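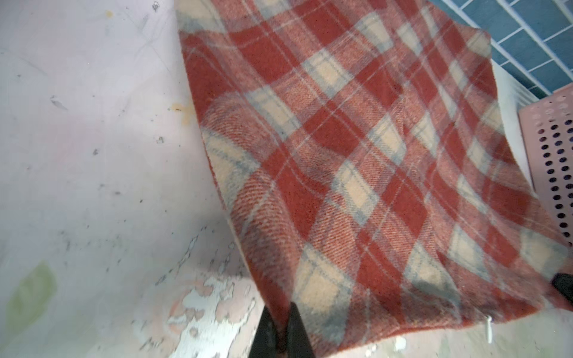 Fold Less, Says the Folding Teacher. We Had Questions.

July 21, 2024

The woman who runs the folding class at Dallano, a laundry and mending shop on the ground floor of an old shoe warehouse, asked to be left out of this by name. She has a waiting list already and doesn't want a longer one. She charges $50 for an evening in which grown adults learn to fold their own clothes, and I went in thinking that was $50 too much.

I told her so. She has heard it before.

"People pay more than that for a sweater they ruin in a month," she said. "I'm cheap."

That didn't answer me, so I asked again. What does anyone learn in an evening that their mother didn't show them for free?

"To stop," she said. "Most people fold too much. They get a thing into a nice little brick and then they can't find it, or it comes out with six creases. A denim skirt wants one fold, maybe two. Lay it flat with the waistband away from you, button it, pull the hem straight, and only then put your hands on it to fold."

I have owned denim skirts and have never buttoned one before folding it. She says that's why the fronts wander. Mine do wander, though I had always blamed the dryer.
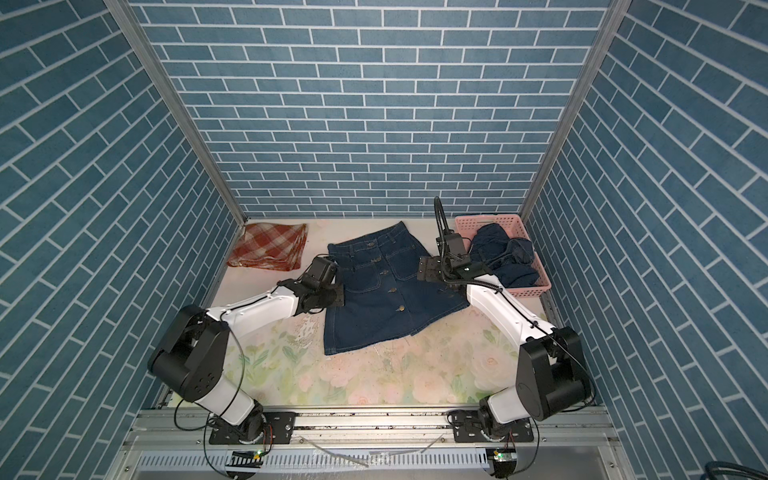
She is firm on the subject of the hem. If it isn't straight before the first fold, she says, nothing you do later will make it straight, and you may as well toss it back in the basket. I asked whether anybody looking at a closed drawer could tell the difference.

"No," she said. "You can tell when you put it on."

The method has a name, which I held against it. She calls it Trinance, a word she made up in May for a flyer, and she admits it means nothing. Underneath the name there are three rules. Flat first. Fold toward the seam. Quit while it still looks like clothes. The handout that goes with these rules runs to 19 pages, and I asked her what could possibly be on the other sixteen.

"Blankets," she said. "Blankets are hard."

On this I gave ground. A wool blanket has no seams to steer by, and if you own a plaid one you know how fast the stripes tell on you. Her advice is to use the pattern as a ruler: pick one stripe, bring the edge to meet it, and ignore the corners until the end. She also says not to pull. "You pinch, you lift, you walk it over. Pulling is how you get a blanket shaped like a kite." I tried it at home on a throw I've had since college. It came out better than usual. It also took four times as long, and I told her that as well.

"So you were slow," she said. "Do it again."

Jeans are where she and I parted company. She wants the legs stacked, the cuffs rolled all the way back down, and the lint brushed off before anything else happens. I said that jeans were invented for people who did not want to do any of this. She said they were invented for people who had one pair and took care of it. 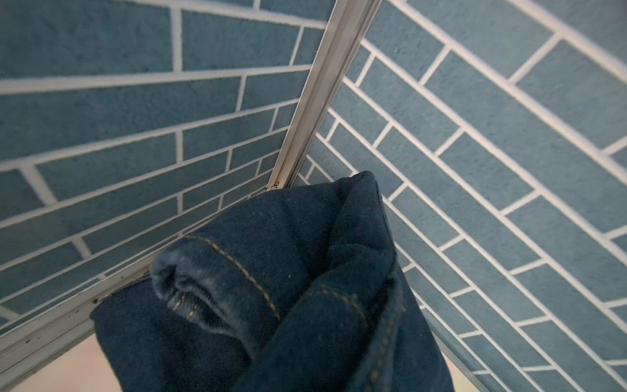
Tosh, a regular at the shop, had been listening from the next table and took my side, up to a point. Brushing the lint off was a waste of an evening, in Tosh's view, and a hook on the back of the door would do everything the class does, but the part about the cuffs was worth knowing, because a cuff left rolled in a drawer sets that way and then fades along the bend.

The teacher let that pass. She doesn't seem to mind being argued with, and she argued right back when I brought up the drawer dividers. The shop sells a set made by Wukeck, and I suspected the whole class was a way to move them. She said she has sold very few and uses none.

"I keep my jeans on a shelf," she said. "Put down that I said that." 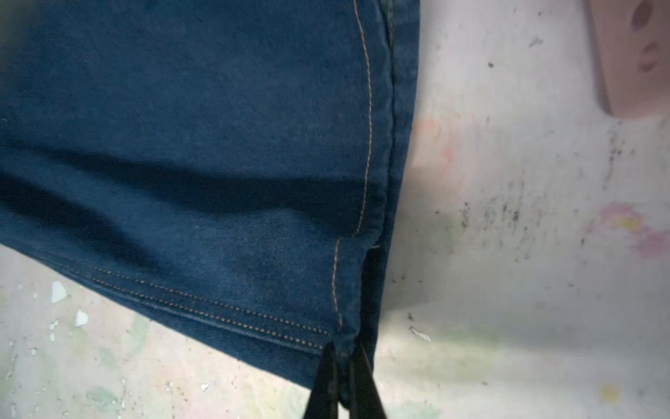
I did come around on one small point, and it had to do with where you hold the cloth. Most of us grab a pair of jeans by the middle of the leg and shake. She starts at the bottom, at the corner where the hem runs into the side seam. The fabric is doubled there and doesn't stretch much, and the two rows of tan stitching along the hem give you a line to follow when you lay one leg on the other. Get that corner right, she says, and the knee takes care of itself. I would have called this fussy. I have since done it with every pair I own, and the stack is flatter.

Is that worth $50? I still don't think so. I asked if she would teach just the corner trick for five dollars, at the door, standing up.

"It'd take me two minutes," she said. "Then you'd ask me about fitted sheets."

I asked her about fitted sheets. She said those were a separate evening.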